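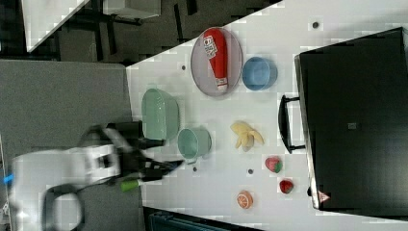 Brian Massawe wrote under my last post that 98 percent is a good number and I should quit picking at it. Most people would be thrilled, he said, and the misses were toy fruit landing on a table, so who got hurt?

Well, no one got hurt. I'll give him that one. But I've had some time with the logs since then and I like the number less than I did.

Quick recap for anyone who skipped the last one. Bilinbridge put out a pick-and-place package for small arms, and their page says it does tabletop kitchen tasks "reliably." We ran it on our setup in Prumcombe: bowls, plates, a squeeze bottle, plastic food. Pick up the thing, put it in the other thing. 300 runs, 294 marked as success by the software. I reported that, with a bit of grumbling about who does the marking, and that's the post Brian was answering.

What I didn't report, because I hadn't understood it yet, is that the six failures aren't all the same kind of failure. Four are boring. The gripper closes on nothing, or it gets hold of the thing by the very end and drops it. You can live with those. Any hand does that.

The other 2 are what this post is about.

In both of them the arm went into a protective stop while it was holding something. Fine so far. A stop is what you want if it touches a bowl harder than it should. Upendo Gachanja cleared the stop from the tablet, the way the manual says to, and was reaching over to straighten a bowl when the arm took off. It went straight for wherever it had been headed before the stop, fast, with no slow start and no prompt. The bowl went on the floor. Upendo's hand was close enough that we turned everything off and went and had coffee.

We told ourselves it was a fluke. Then it did it again, with everyone standing well back that time, thank goodness.

I spent most of a week on the logs and I think I know what happens, though I can't see inside the package, so take it as a guess. When the arm stops, the planner doesn't. It keeps sending out target positions on its own clock as if the motion were going along nicely. They pile up. When you clear the stop, the controller takes the newest target, sees that it's a long way behind, and tries to catch up. If the stop lasted a second or so you'd hardly notice the jump. If somebody spent a while looking at the table and finding the tablet, the gap is big.
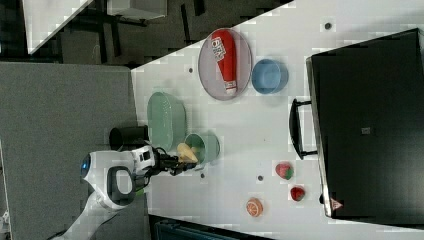 The part that really gets me is how those runs were scored. The first one went down as "failed: object not in target." The same label as a dropped strawberry. There is no field for "moved when a person didn't expect it to." So if the arm had lurched and still managed to get the banana into the bowl, that run would be sitting in the success pile right now and I'd have quoted it to you with the rest.

That made me go looking in the pile, of course. I searched the 294 for any run with a stop and a clear in it and found 7. In every one the arm caught up faster than it had any business moving. They were short stops, so the jumps were small and we didn't notice. They're all marked success. I don't know what you'd call them. I wouldn't call them that.

I wrote to Bilinbridge with the logs. The answer was polite and said that the speed limit on resume is "the responsibility of the integrator," and that the Kovács controller has a setting for it. It does, four menus down, and it ships turned off. Nothing in the Bilinbridge setup guide mentions it. I asked if they'd add a line to the guide and was told it would be passed along. I have heard that sentence before, from the people who sold us the Arndale feeder in January, and I'm still waiting on that one too.

So what we do now: the resume limit is on, and set low enough to be annoying. After any stop we throw the run out, send the arm home by hand and start over. Hands stay off the table until the arm is home, and that includes mine. The tablet got moved to the far side of the room so you can't clear a stop and reach in at the same moment. It costs us a few minutes each time and everyone complains about the walk.

Do I think it's fixed? I think the jump is slower. The targets are still piling up in there as far as I can tell, and I have no way to make them quit. I haven't tried it with a really long stop yet, and I want a second person on the big red button before I do.

Brian, you asked for the raw logs. I'll send them over. Look at the stops first and the score column last.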